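Portes ouvertes

L'atelier de la société Clesura se trouvait au fond de la zone de Homport, derrière un garage. J'y suis allé en août, pour la journée portes ouvertes, parce que ma mère avait reçu l'invitation et qu'elle ne voulait pas s'y rendre seule. Elle avait travaillé vingt ans au conditionnement chez Bivis. Quand les lignes avaient été automatisées, on lui avait donné une plante verte et 900 euros.

À l'accueil, on nous a remis un badge et un verre d'eau. Nous étions cinq visiteurs. Une jeune femme nous a fait entrer dans la salle et nous a demandé de rester derrière le ruban.

— C'est le poste Macaraeg, a-t-elle dit. On travaille sur le rangement.

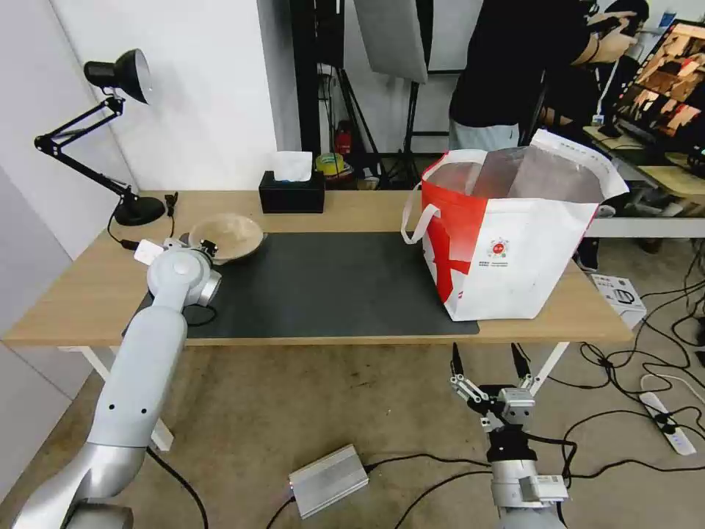
Ma mère a posé la première question. Elle voulait savoir combien de temps il fallait pour vider un sac de courses.

— Ça dépend du sac, a répondu la jeune femme.

— Et si le bol tombe ?

— On le remet et on recommence.

Ma mère a hoché la tête. Chez Bivis aussi, on remettait et on recommençait. Elle m'a raconté à voix basse la semaine des bocaux, 665 cartons à reprendre à la main à cause d'une étiquette posée de travers. Je connaissais l'histoire. Je l'ai laissée aller au bout.

Un monsieur a demandé le prix de l'ensemble et n'a pas obtenu de réponse claire. Il est parti chercher un café. Nous autres, nous sommes restés debout contre le ruban, sans trop parler. Ma mère regardait les doigts. Elle avait gardé des siens une raideur à la main droite, surtout le matin, et je l'ai vue ouvrir puis refermer cette main dans la poche de son gilet.

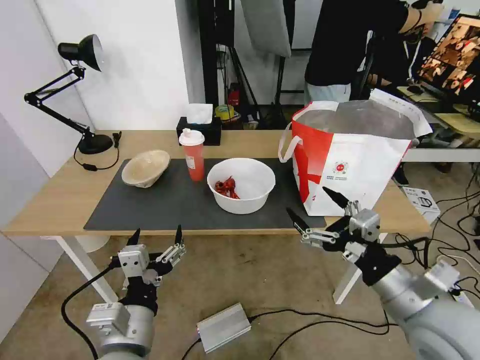 Les deux mains devant la table, avec le gobelet et le grand bol blanc.

— Ils ont cinq doigts, eux aussi ? a-t-elle demandé.

La jeune femme a répondu que cela variait selon les modèles. Puis elle nous a proposé de passer à la salle suivante, où il y avait un film.

Ma mère n'a pas voulu voir le film. Nous avons rendu les badges et repris le bus 92. Elle a gardé le dépliant plié sur ses genoux jusqu'au pont, puis elle m'a demandé s'il me restait du pain pour le soir.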